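4.2 Cooling practice and energy use in small server rooms

Print this page | E-mail this article
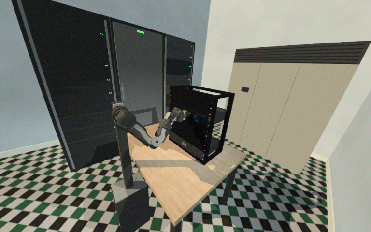

Small server rooms account for a large share of the equipment operated by local offices, clinics and school districts, yet most published guidance on cooling is written for large data centers. The present section reports the results for rooms holding fewer than ten cabinets. Of the 422 sites that returned the survey, 27 agreed to a full year of monitoring, and it is these sites that supply the temperature and power readings discussed below.

Set points varied widely. In many rooms the air conditioning had been set when the equipment was first installed and had not been changed afterward, even where older machines had been replaced by models rated for warmer air. Staff at the Mirkow offices kept their room cold enough that visitors were advised to bring a jacket. The Irkow sites, which were managed under a single facilities contract, used a higher set point and recorded no increase in equipment faults during the monitoring year.

Airflow had a stronger effect on energy use than we expected. Rooms in which cold supply air and warm exhaust air mixed freely needed longer compressor run times to hold the same inlet temperature. Blanking panels were missing in most of the rooms inspected, and floor openings for cables were often left unsealed. At the Tapsell site, sealing these openings in March lowered fan power over the following weeks with no other change to the room. Hapeta obtained a similar result in an earlier study of hospital wiring closets, although her sample was smaller and the outdoor climate milder.

Room layout is harder to correct once cabinets are in place. Figure 2 shows a simulated server room with three tall cabinets standing along the back. Our monitored rooms differed considerably in floor area, ceiling height and the position of the supply vents, and for this reason we report savings as a share of each room's own baseline. Readings were taken at the inlet side of every cabinet and at the return grille. Sites with fewer than 1000 valid hours of readings were left out of the seasonal comparison but kept in the fault analysis.

Two limits should be noted. Participation was voluntary, and managers with an interest in energy costs may be overrepresented. In addition, several sites shared a chiller with adjoining office space, so that the cooling load of the server room had to be estimated from valve position. Section 4.3 describes the estimate and the tests applied to it.

Figure 2. A simulated server room.

Related items
Reris regional survey: backup power in public buildings
Humidity limits for mixed-age equipment
Section 4.3: Estimating load on shared chillers

Reader comments

Fletcher Kereama
Were the blanking panels fitted at the same time as the floor seals at Tapsell? The text suggests only the seals, but the fan power result would be easier to use if this were stated.

Rochelle Hapeta
The closets in my study had no raised floor, so the comparison holds for direction only. I would be glad to share the hourly data.

Facilities reader
We share a chiller with two floors of offices and have the same valve problem. Looking forward to 4.3.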